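Wasar hand-held gripper, detailing bundle

If you're planning a car-interior data project for the August budget round, this is a lovely little unit to start with! One gripper with its wide-angle camera comes to $1,988, and we'd suggest 2 per vehicle so one can charge while the other works. The Fallberg dock (sold separately, $313) holds both.

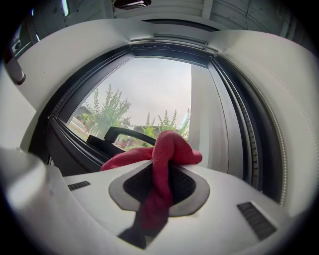
Wasar gripper with a red microfibre cloth, inside a car by the side window.

It's great in tight cabins, and the fisheye view takes in trim, glass and headliner together. Cloths aren't included, so put a few spares on the same order. Spare finger sets are $326 and well worth having on the shelf if several people share a unit.

Prices checked March 19, 2020. Freight from Bivbridge extra.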